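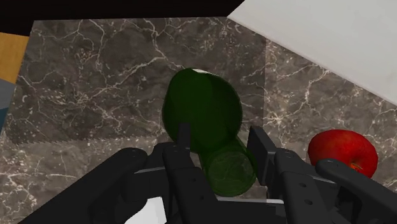 Simulation view: the gripper at the green bottle, with the apple to the right.

Rinura Manipulation Project – Progress Report to the Katiyar Fund
Submitted 2019-11-15 by Giorgia Vitale, Project Lead

Demonstration visit

The project received representatives of the Fund and of our industrial partner, Kalteo, for the demonstration required under the second stage of the grant. Natalina Farina attended for the Fund. The visit lasted one morning and was divided between a briefing and a session at the simulation workstations.

The session was given over to the kitchen countertop tasks. Visitors watched the gripper approach a bottle lying on its side on a marble surface, with an apple placed close by. Glass was chosen at the request of Kalteo, whose staff asked in June that transparent objects be added to the test set. Each visitor was then invited to set a starting position and run the task again.

Work completed

The team has logged 3,950 simulated grasp attempts in this period, of which 2,832 met the success criteria agreed with the Fund. Most of the failures were recorded with bottles and other rounded items. The Zellanell control software was updated before the visit and ran without interruption during the session.

Comments received

Ms. Farina asked for a clearer account of how simulated results will be compared with results on hardware. Kalteo asked that neighboring objects be moved closer together in later tests. Both requests have been accepted, and a written comparison plan will be sent to the Fund within 60 days.

Spending and staffing

Spending is within the approved budget. The team remains at 5 full-time staff – one position, vacant since June, has now been filled.

Next period

Hardware trials will begin once the comparison plan is approved. A second visit will be arranged at the Kalteo site, and the Fund will be asked to confirm its attendance in writing.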